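Ticket: Washer-dryer tripping the electrics, Gelum 40
Opened by: Mimoza Papadopoulos, Skamholm
Handled by: Kristaps Jõgi, Bidska appliance support
Opened: September 8, 2021
Status: Open (customer has asked for it not to be closed)

Entry 1, Mimoza Papadopoulos

The machine trips the main switch partway through the cotton programme. It does it on most washes but not all of them. I have read your help page, which says the usual cause is "overloading", and I do not believe it. A heavy load might make a drum bang about. I don't see how it puts the lights out in the kitchen. I have run it half full and it still trips. 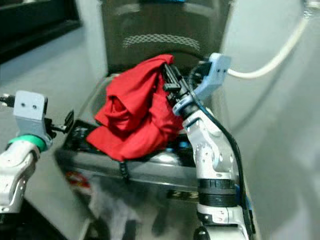 Does it trip on a cold wash as well?
Three cold washes so far and it has finished every one of them, so I would look at whatever does the heating before blaming the size of the load.

I would also like to know why your phone line told me to buy descaler. It was your own brand of descaler, I noticed.

Entry 2, Kristaps Jõgi

Thank you, the cold wash result is useful. A heating element that has started to leak current to earth will often behave like this. It can pass a short warm wash and then trip on a longer one. Please do the following and write down what happens:

1. Unplug anything else on the same circuit.
2. Plug the machine straight into the wall, no extension lead.
3. Run the rinse and spin programme on its own.
4. Run cotton at 40 and note the minute it trips.

Descaler will not mend a leaking element. I can't say why it was suggested.

Entry 3, Mimoza Papadopoulos

Done, though I was already plugged into the wall, and had said so on the phone.

Rinse and spin: fine.
Cotton at 40: tripped after 5 minutes. Reset the switch, tried again, same again.

The Obradović man who serviced it in April wrote "element tested, good" on his sheet. I asked him what he had tested it with and he said he could tell by the sound. I paid for that visit. I am not paying for another one where somebody listens to it.

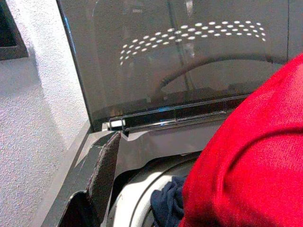
So my question is what a proper test looks like, and whether I will be shown the reading. If the element is at fault I want to see a figure on a meter before anyone orders a part. I also want to know whether the part is covered, as the booklet says 2,000 hours of use and I can't find anywhere on the machine that tells me how many it has done.

Entry 4, Kristaps Jõgi

A proper test is an insulation resistance test between each end of the element and the metal casing, with the machine unplugged and the wires off. I will put a note on the job that the reading is to be shown to you and written on the sheet. The hours can be read from the service menu by the engineer. There is a call-out charge of 100, refunded if the fault is covered.

Please don't use any heated programme in the meantime. Cold washes should be all right, but stop if it trips on one.

Entry 5, Mimoza Papadopoulos

"Refunded" to my card, or as a credit towards more descaler? Please put the answer in writing here and then I will agree to a visit.

Entry 6, Kristaps Jõgi

To your card. Visit requested, waiting for a slot.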